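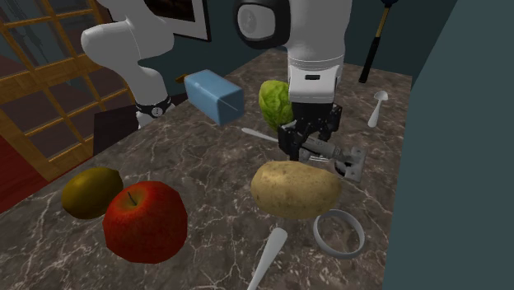
Zurico Opens Orders for Duvov, a Kitchen Practice Kit for Robot Arms

Simulated counters, produce and hand tools for teams teaching one arm to do prep work

TUNSTALL, 19th January. Okay, I get to write this one myself, which almost never happens, so please forgive me if it runs a little less buttoned-up than our usual announcements. I'm the product lead for Duvov at Zurico, I've been living with this thing since it was a folder of badly textured vegetables, and as of this morning you can order it.

Duvov is a simulation kit for people who want a robot arm to do kitchen prep. You get ready-built kitchens, a big library of food and utensils, an arm and gripper model you can swap for your own, and a set of starter tasks that all have to do with getting a tool to a piece of food. Peeling is the one I talk about at parties (I don't get invited to many). A potato on a marble counter, a peeling tool held in a gripper, a pile of other stuff lying around it, and off you go.

Why start with a potato? I get asked this a lot! Potatoes are lumpy, they roll, no two are the same shape, and the tool has to come in at a sensible angle and stay there. If your arm can line up a blade with a potato when there's a lettuce behind it and a couple of pieces of fruit up front, you've learned something useful about your arm. We also had an awful lot of potato data left over from an earlier project, so there's that.

What's in the kit

The release version comes with 57 kitchens. Some are tidy and some are a mess, and the lighting, the wall colors, the windows and the counter surfaces all change from one to the next. I'm very fond of the marble counters with the swirls and thin white veins. They took forever, and early on they confused every vision model we pointed at them, so naturally we kept them in.

Then there's the object library, 844 items at launch. Fruit, vegetables, cartons, spoons, spatulas, rings, handles, the odd thing you'd never put near food. You can pick what goes on the counter or let the kit scatter things for you. Scattering is my favorite button in the whole product, and I'd press it all day if they let me.

A word on scattering, though, and please read this before you email support. The scatter tool doesn't insist that everything sit politely on the surface. Objects can start tilted, or up in the air, or leaning on something else. There's a setting called Settle First that lets everything come to rest before a task begins, and it's off by default. Our early users argued about that default for most of December. Half of them wanted it on and the other half wanted to see how their arm coped with a carton in midair. The second half were louder. If you want calm counters, switch it on in the scene menu and it stays on for that project.

The tasks

There are two task packs in the box. The first is called Reach and Hold, and it covers picking up a tool, keeping hold of it, and bringing it over to the food without knocking the rest of the counter around. The second is Surface Work, where the tool has to follow the shape of whatever's underneath it. Most people will want to spend a good while in the first pack. I know it sounds like the boring one, but a tool held a few degrees off at the start will haunt you all the way through the second.

Each task can be run by hand with a controller, replayed from a recording, or driven by your own software. Recordings save the full state of the counter along with the arm, so you can go back to any moment and look at it from a different camera. I do this constantly. You'd be amazed how often a grip that looks great from the front is hanging on by a fingertip from the side.

Scoring is deliberately plain. You get distance from tool to target, time taken, and a list of anything that got bumped. We had a fancier score for a while, with a single number out of a hundred, and we dropped it when we noticed our own team chasing the number and ignoring the bumped list. (Guilty. I had the high score. It was a terrible run.)

What it doesn't do

I'd rather you hear this from me than find it out on day three. Duvov does not simulate the peel coming away in a realistic ribbon. The skin is treated as a surface, and the kit marks which parts the blade has passed over. For training approach angles and contact that has been plenty for us, but if you need the physics of the cut itself, you'll be disappointed for now. Liquids aren't in either. Cartons are solid blocks as far as the simulator is concerned, so there's no pouring.

It also ships with single-arm setups only. One arm, one gripper, one counter. Yes, I know a person peeling a potato uses the other hand to hold it! In the kit you can pin the food in place or leave it free to roll, and the free version is hard. Two arms are the most common request we get, and we're working on it, but I won't put a month on it here.

And a simulator is a simulator. What works on our counters still has to be tried on yours, with your arm, at a sensible speed, with somebody near the stop button.

Who's been using it

We ran the early version with the robotics group at Drostilau, our test partner from the start, and they have been wonderfully blunt. They logged 353 bug reports over the trial. Around half were about handles. Long thin handles are miserable things to simulate, it seems, and they like to slide under gripper fingers and jam there. The handle fixes alone pushed our launch back, and I'm glad we waited, even if I wasn't cheerful about it at the time.

Drostilau's reports also got us the quick reset, which puts the whole counter back the way it started with one key. I honestly can't remember how we lived without it.

Ordering and what you need to run it

Duvov is sold as a yearly license, with a single-seat version for individuals and a lab version that covers a whole team. Schools and colleges can ask for the teaching license, which has the same kitchens and the same objects, with a simpler scene menu. Anyone who was in the early trial keeps their saved scenes, and the installer will bring them across (back them up first anyway, please, for my nerves).

You'll need a desktop machine with a decent graphics card. It will open on a laptop, and it'll be fine for building scenes, but long training runs are going to make that laptop very unhappy. Your own arm model can be brought in as long as it has its joint limits filled in. If they're missing, the kit will refuse the file and tell you which joint it's upset about.

Orders are open now through the Zurico sales desk in Tunstall, and demo sessions can be booked through the same desk. I'm running a good number of the demos myself, so bring your awkward questions and, if you've got one, your own arm file. We'll load it up and give it a potato.

About Zurico

Zurico makes simulation software for robot training, with a focus on household and food-handling work. The company is based in Tunstall. Duvov is its first product sold directly to individual users as well as to labs.

Press contact: Zurico press desk, Tunstall. Review licenses are available to journalists on request.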